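Clikness plug-in mouse repellers – anyone had any joy?

Home and Pests > Rodents and Insects

kettlewick
Mice behind the kitchen units again, same as last October. A leaflet came through the door for something called Clikness, which plugs into the wall and is meant to drive them out with a sound we can't hear. The box of 4 costs more than I'd like. The leaflet promises a mouse-free house in 30 days and has a lot of happy people on it, none with a surname. Has anyone here used them and seen a difference?

marrowfat62
Save your money. I had a different make in the loft and found droppings on top of it.

Solomiia Polishchuk
I have had two of the Clikness ones for seven months and no mice in that time. One is under the stairs and one is by the back door. I was doubtful too but I'm happy with them.

marrowfat62
Did you do anything else when you put them in?

Solomiia Polishchuk
We had the gap round the waste pipe filled and I moved the bird seed into a tin. But that was the week before.

marrowfat62
Well, there you are then.

Solomiia Polishchuk
I don't see how you can say it was one and not the other. You weren't in my kitchen.

tobyjug
Neither can you, that's his point. If I block the hole, shift the food and hang a horseshoe on the door, I don't get to thank the horseshoe.
"Mouse-free in 30 days" bothers me as well. Free compared to what? Did they test it in a house with mice and a house next door with mice and no plug? I wrote to the firm and asked. Got a voucher back.

kettlewick
A voucher for what?

tobyjug
Money off another box.

pennyroyal_s
I'll stick up for professionals here. We had Vunano round, they do a survey first and they found the way in behind the boiler in ten minutes. Traps, wire wool, one return visit. Not cheap but it was done.

marrowfat62
Vunano tried to sell my sister a yearly contract for a flat on the third floor that had one mouse. I'd want to see the survey in writing before I paid for anything.

pennyroyal_s
They gave us ours in writing. Perhaps she didn't ask.

marrowfat62
She asked.

dunnockhill
Moths rather than mice, but the same goes for Kesus sachets. Six in the wardrobe and I still lost a good jumper. The packet says to replace them "regularly", which could mean anything. 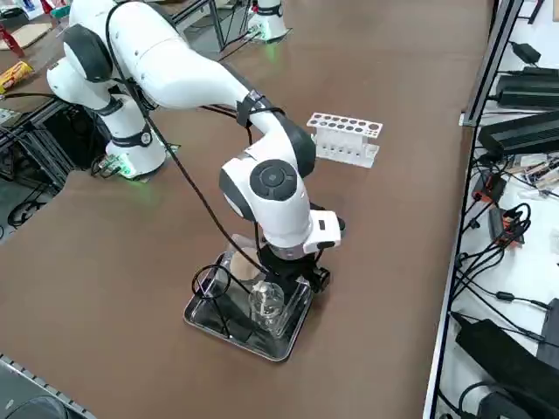
White arm over the tray, green glow at the base.

tobyjug
Nice clear one. On the moths – freezer bag, two weeks in the freezer, then a shake outside. I don't trust anything that works by smell.

Solomiia Polishchuk
Lavender works by smell and my grandmother never had a moth.

tobyjug
How many woollens did she check?

kettlewick
Right, back to mice. I pulled the plinth off this afternoon and there's a hole by the gas pipe I could get my thumb in. Is wire wool enough or does it want something over it?

pennyroyal_s
Wire wool packed tight, then filler on top. Don't use expanding foam on its own, they chew it. And leave any vents near the gas pipe alone.

marrowfat62
Agree with all of that, for once. Put a couple of snap traps along the wall too, peanut butter, not cheese.

dunnockhill
Has anyone tried the Yip traps, the ones that beep when they go off? £7 each in the hardware shop.

marrowfat62
Seven quid for a beep. An ordinary one makes a noise when it goes off.

kettlewick
I'll do the hole first and leave the leaflet in the drawer. Will post again if I hear scratching.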